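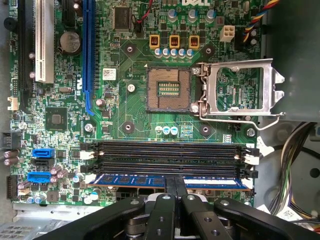 Attachment 1: board in the case, socket open, blue stick in the lowest slot

Boards > Desktop Hardware > Older Dell > Memory and CPU

Thread: Dell board, empty LGA socket, order of reassembly

t_srivastava
Board is a Dell, still screwed into its dark gray case. CPU is out and the retention bracket is open. Plan is to fit the replacement CPU, then sort the memory. Before the strip-down it gave 2 beeps and no display. Two questions. Should the RAM come out before the CPU goes in? And is it worth pulling the board to inspect the socket, or can that be done in the case?

hedvig_aa
Leave the board where it is. You need a bright light at a low angle and a loupe. Go over the contacts row by row, then turn the case 90 degrees and do it again. A bent pin reflects differently from its neighbors. The bracket is already flipped back, so access is fine.

rgilani
Disagree on order. I would take the memory out first and leave it out until the CPU is locked down. The lever takes real force on these sockets and a hand that slips goes straight into the DIMM area.

hedvig_aa
The lever sits beside the socket. If your hand reaches the lowest slot you are pushing in the wrong direction. Every insertion is wear on the slot, and I don't add cycles for nothing.

rgilani
Wear from one extra cycle is not measurable. I have reseated the same stick around 100 times on a test bench in Foltevcombe and the slot still reads it.

m_rewi
Both orders work. What matters more is the beep code. Check it against the manual for the exact model before you blame the CPU. Two beeps has meant memory on some boards and something else on others. Also look at the blue-sleeved capacitors by the socket. Flat tops are good. Domed tops or brown residue mean you stop there. I can't judge that from a top-down shot.

t_srivastava
Tops look flat from the side. No residue. Manual lists the code as "no memory detected."

m_rewi
Then start with one known good stick, in whichever slot the manual numbers first. Don't assume it is the one nearest the edge.

s_lodhi
Four-pin CPU power connector: plug it back in before testing. I lost 6 hours to that in August.

t_srivastava
Update, 17th April. Memory out, CPU in, stick moved to the first slot in the manual. It posts. The old lowest slot still gives the beeps with the same stick, so rgilani's order cost me nothing and the slot is suspect.

hedvig_aa
Blow out the slot and clean the stick contacts with isopropyl before you write it off. I still would have left it in.

Contact | Forum rules | Copyright Vukia Boards | Back to top
This site uses cookies to keep you logged in. Accept or manage settings.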